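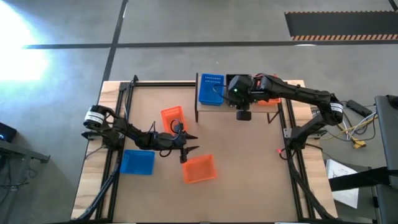 Lizelle Cele
Stores and workshop coordinator, Dirnley

I've been promising to write up the basket system for ages, mostly so I can stop explaining it over morning tea. If you've got a workbench, a bit of shelf and a pile of small stuff that keeps migrating, you can set this up in an afternoon and it costs next to nothing. Our whole thing runs on slotted plastic baskets in three colours: blue, orange and black. You'll see them on every bench I look after, and now in my laundry at home as well (don't tell my husband I pinched the idea from work, he thinks it was his).

What you need

Nine baskets, three of each colour. Get them all the same shape if you can. I bought my first lot from two different shops and the rims were a few millimetres off, which meant they jammed together when stacked and I had to lever them apart with a butter knife. Slotted sides are good because you can get a rough idea of what's inside without lifting anything down, and you can thread a cable tie through for a label. You also need a low shelf for the back of the bench, long enough to take three baskets in a row, and something smooth to cover the middle of the benchtop.

Step 1: Empty everything first

Every basket, every drawer, the jar of mystery screws, the lot. Put it all in one big heap. I did this with Tumelo Magagula the first time and we pulled out 968 bits and pieces, which I only know because it was a stocktake and somebody had to write it down. Plenty of it was rubbish. Chuck the rubbish now, before you've got nice baskets to hide it in.

Step 2: Pick what the colours mean

This is where people argue, so decide it early and write it on the wall. Mine goes like this:

Blue: things that are ready to use
Orange: things that need something done to them (a clean, a missing part, a second look)
Black: things that belong somewhere else

You can swap them about however you like. Sipho Mokgethi over at our Findura site has black for ready and blue for repairs, and it drives me up the wall whenever I visit, but his crew all know it and it works for them. What you can't do is change your mind halfway through a month. We tried that in November and were still finding orange baskets full of perfectly good hinges at Christmas.

Step 3: Lay the baskets out on the bench

Get all nine out where you can see them. Don't fuss about lining them up, just spread them across the top so you can reach into each one from where you stand. I like a few at odd angles, it's easier on the wrist than reaching over a neat grid — Reshma Visser disagrees and squares hers up with a ruler, so suit yourself.

Keep a clear patch in front of you for the thing you're sorting right now. If your baskets have crept in and filled it, push a couple back.

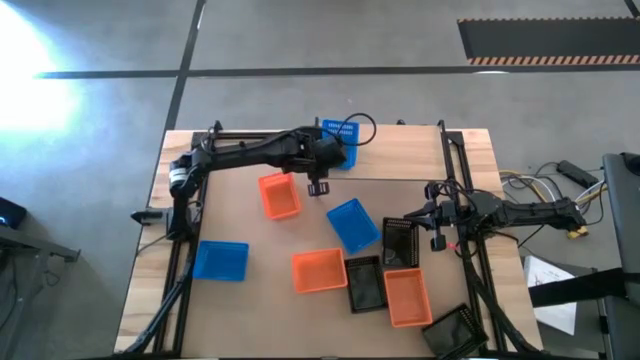 Three blue, three orange and three black, out on the bench.

Step 4: Sort in short goes

Take a handful off the heap, deal it into the baskets, take another. Blue, orange, black. Don't stop to fix anything! I know it's tempting when you pick up a clamp that only wants one little turn of the screwdriver, but that's what the orange basket's for, and if you start fixing you'll still be there at teatime with the heap exactly as big as it was.

I set the kitchen timer for 23 minutes, then have a stretch and a cuppa. It's an odd number, I know. Our old timer stuck at that mark and I got used to it.

When a basket is two-thirds full, stop using it and go to the next one of the same colour. Overfull ones are miserable to carry and things poke out through the slots.

Step 5: Put one of each on the shelf

Once the heap's gone, one basket of each colour goes up on the shelf at the back. Those are your everyday ones. Pick an order and stick to it. I go blue, black, orange from the left, and I can nearly drop things in without looking.
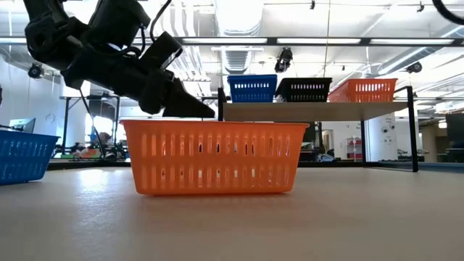
Blue, black and orange on the shelf, with another orange basket in the middle of the bench.

The rest can be worked through one at a time. I bring a single orange basket to the middle of the bench, do the jobs in it, and don't fetch another until it's done. Black ones get walked round to wherever their contents live, and do it the same day or they turn into a second heap.

Keeping it going

Five minutes before you knock off, clear the benchtop into the shelf baskets. Empty the black one. Have a quick squiz at the orange one and see if it's creeping up.

Give the baskets a wash every so often too. Warm soapy water and an old toothbrush for the slots, then upside down on a towel. Sawdust packs into the corners something shocking.

A couple of questions I get

Can you do it with two colours? Yes, Berenice Olvera does at Dirinau, with ready and not ready. Her bench is tidier than mine, but she's got far less coming across it.

Do you need labels as well? For the colours, no. For the spares under the bench I tie on a bit of card saying what's inside, in fat marker, and cut the tie off when it's emptied.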